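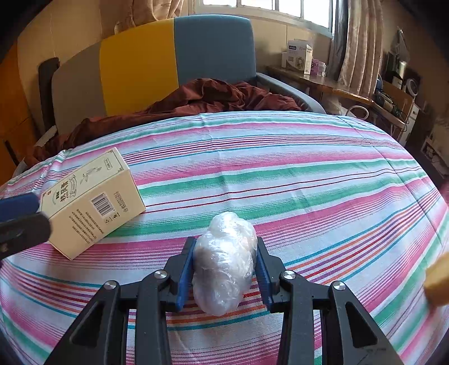
Textiles in the Home, Handout 4: Stripes, Dye and Washing

Tutor: Tegwen Lloyd
Bring your thread counter and the swatch card from handout 3.

1. Woven stripes and printed stripes

There are two common ways to put a stripe on cloth. In the first, the yarn is dyed before weaving and the stripe is set up in the loom. If the coloured yarns are in the warp, the stripe runs along the length of the cloth. If they are in the weft, it runs across. In the second, the cloth is woven plain and the stripe is printed on afterwards.

To tell them apart, turn the cloth over. A woven stripe in plain weave looks much the same on both sides. A printed stripe is usually paler on the back, and on thick cloth the back may be almost white. Then pull a single yarn from a cut edge. A yarn from a woven warp stripe keeps one colour along its length if you pull it in the direction of the stripe. A yarn pulled across a printed stripe changes colour every time it passes from one band to the next.

Thin cloth can mislead you, as the ink may go right through. Use the yarn test as well as the turning test.

2. Counting threads

Lay the counter flat and line up one side with a warp yarn. Count the yarns over 10 mm, then turn the counter and count the weft over the same distance. Write down both numbers, warp first. Take three readings in different places, keeping well away from the selvedge, where the yarns are often packed closer.

A cloth with 40 yarns in 10 mm is fine enough that you will want a needle to point with. Students who lose their place should start the row again and not guess.

3. Fastness

Fastness means how well a colour stays where it was put. We deal with three kinds in this course.

Fastness to washing: does the colour come out in water and detergent, and does it stain the cloth next to it?

Fastness to light: does the colour fade by a window?

Fastness to rubbing: does the colour come off on a white cloth, dry or damp?

Multi-coloured stripes are a hard case, as a strong colour often sits right beside a pale one. A little loose red that would never be noticed on a plain red sheet will show at once on a white band. Pinks and pale blues tend to show light fading sooner than deep shades, partly because there is less dye there to lose.

Perrine Besnard's notes on the Royer pattern books (folder in the resource room) have good cuttings of bedding stripes in which one colour has faded and its neighbours have not. Look at the folded cuttings in particular and compare the inside of the fold with the outside. 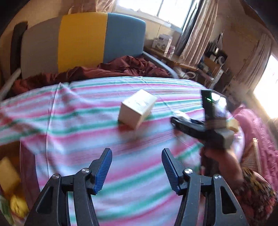 4. Class exercise: rub and soak

Work in pairs. Each pair needs one striped sample, two squares of white cotton, a small dish and a pencil.

Mark the sample on the back with your initials.
Rub a dry white square over each coloured band, ten strokes per band. Use a clean part of the square each time.
Repeat with the second square, damped and wrung out.
Put the sample in the dish with warm water and a little detergent. Leave it for 10 minutes.
Lift it out, rinse it and dry it flat, away from the radiator.
Compare with the piece you kept back, in daylight if there is any.

Record your results by colour. "Some staining" is too vague to be marked. Say which band, which square and how strong, using the grey scale.

5. Written work

Write up the exercise in no more than 1,000 words, not counting your table. Include your thread counts and say whether the stripe is woven or printed and how you know. Attach the rubbed squares in a paper envelope.

Reading for next time: the Skulura booklet on yarn dyeing, first two chapters. Csaba Győri will take the session on finishes, so please send questions about shrinkage to him.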